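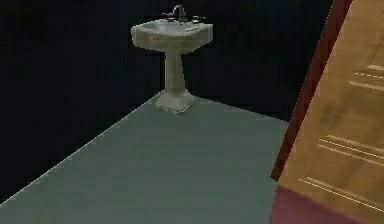 A simulated robot needs as much looking after as a steel one, according to Elīna Kivi, and it gives you far fewer warnings. It won't squeal or smell hot. It'll just start missing things on a Friday-afternoon kind of day and let you blame yourself.

I'd gone to Mimton expecting, I'll admit, a fairly restful assignment. I've written up plenty of robot cells for this magazine, and I own the boots for it. This one lives on a workstation under a desk, it's called Godoy, and you can visit in your socks. Godoy is an arm on a table in a made-up house, and its job is to practice small household tasks thousands of times over so that the control software has had plenty of practice before it meets a real kitchen. What I wanted to know was what anyone *does* to such a thing all day. You build it, you press go, you have lunch. Right?

Well, no. I got there while they were bringing Godoy back up after a physics engine update, and the whole team had the slightly hunched look of people putting a gearbox back together and finding a washer on the floor.

The update had changed how contacts are worked out, meaning what happens when one solid thing presses on another. Heino Rebane does the bring-up, and he does it in the same order every time, from a text file he keeps open on the left side of his screen. First comes the base. He checks that the arm is fixed to the table and that the table is fixed to the world, and he checks them separately, because two winters ago he found that the arm was bolted down beautifully to a table that was sinking. It was going through the floor by a hair with every reset! The arm went with it, of course, and so did the objects, so every distance on the tabletop stayed perfect and the only thing drifting was the rest of the house.

Then the joints, one at a time, 7 of them. He drives each to its lower limit, then its upper, then lets go and watches it settle. I assumed a joint in a simulator would simply go where it's told, but they have friction and damping and motor strength like anybody else's, and all of those are numbers that somebody picked. Joint 4 is the one they fuss over. After the update it had developed a tremble so small I couldn't see it until Heino plotted it for me, and then there it was, a nice little comb of spikes across a line that should have been flat.

"Is that bad?" I asked.

"It's ugly," he said, and turned the damping up. The spikes shrank. He turned it up more and the arm went sluggish, as though it were moving through soup, so he backed off and tried in between. This took most of a morning. It's very much like watching somebody tune a piano, if the piano were in another room.

The house gets its turn next, and I liked this part best (I'm nosy about houses). It isn't furnished so much as stocked. There's a pedestal sink with a gooseneck faucet and two little handles, standing on a gray-green floor a long way from any wall, and a big honey-colored wooden door off to one side, and past the edge of the floor there's nothing at all, just black. I asked Laine Sproģis whether that bothered her. She said she'd stopped seeing it in her first week, and that I should try looking at the collision shapes if I wanted to be bothered.

So she showed me. Every object has the surface you look at and a second, simpler one that the physics bumps into, and keeping those two in agreement is a good half of the maintenance. A bowl that looks like a bowl may be a solid lump underneath, and then anything you drop in it sits on an invisible lid. Laine has a sort of ritual for new stock where she rains small balls on it from above and sees where they come to rest. If they hover, it goes back. If they fall through, it goes back. She does this with music on and seems to enjoy herself enormously.

Her other worry is scale. Objects come in from all over, some drawn in centimeters and some in inches and one batch, memorably, in nothing anyone could identify, and she measures each against a plain reference cube before it's allowed near the arm. She once let a mug through that was the size of a paint can. The arm tried to pick it up for a whole night. 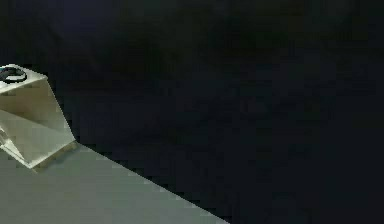 Nights are when the real wear happens, if you can call it wear. Godoy runs in batches from early evening on, and the thing that goes wrong in a batch is almost never dramatic. A reset leaves one joint a touch off from where it ought to be, the next run starts from there, and so on until morning. Gheorghița Vasiliu wrote the check that catches this, and it has a name, Ollura, for reasons that were explained to me twice and that I still couldn't repeat to you. Every 15 runs, Ollura stops everything, sends the arm to its home pose, and compares all the joint readings with a saved set. If they don't match, it throws out the runs since the last good check and starts the cell from scratch.

There was a long argument about that interval while I was in the building. Gheorghița wanted it shorter. Heino pointed out that each stop costs 6 seconds and that the seconds add up over a night. Gheorghița said so do bad runs. They've been having this argument since spring, I gathered, and they broke off to get sandwiches with no hard feelings that I could detect.

The cameras need minding too. They're virtual, so you can't knock one with your elbow, but you can do something worse, which is to save the layout while you've got one swung around to look at something else. The next person opens the file and the view's pointing who knows where. Laine now keeps the camera positions in their own file, which is locked, and you have to ask her for it. I asked how often people ask. "Less than they used to," she said.

By four in the afternoon the joints were quiet and Laine's balls were landing where balls should. They ran Godoy's shakedown routine, a slow sweep through the full reach with nothing in its way, and the three of them stood behind Elīna's chair and watched without talking. Joint 4 behaved. On the way back from the far corner the elbow dipped lower than Heino liked, close to the table, and he had them run it again with the clearance printed next to it. It was inside the margin. He wrote the number in his text file anyway, under a heading that just says *watch*, and there were a fair few lines above it.

I asked what came next and got handed a list. The door still needed its hinge friction redone for the new engine, and somebody had to go through the faucet handles, which were next up for Laine's balls. Heino wanted another pass at the damping before he'd sign off on a full night. Elīna figured they'd be back to regular batches by October, and Gheorghița, from behind the other monitor, asked her which October.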